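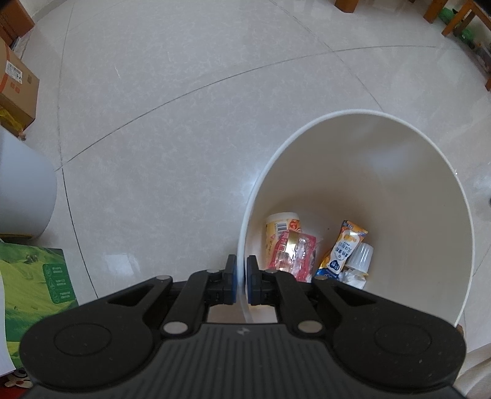
Talking Before Tea, by Tanveer Sandhu

A small guide for couples who have stopped listening to each other. The author worked 19 years as a family adviser in Calside, and she writes in plain words about money, in-laws and the long silence after a quarrel. There are 30 short chapters, each with one question to ask your partner in the evening - you can read them in any order.

Paperback, 407 pages. Published by Stilholm. The first printing of 1000 copies was sold out in December, the second one is now in stock.

Contact us | © Stilholm Books | Back to top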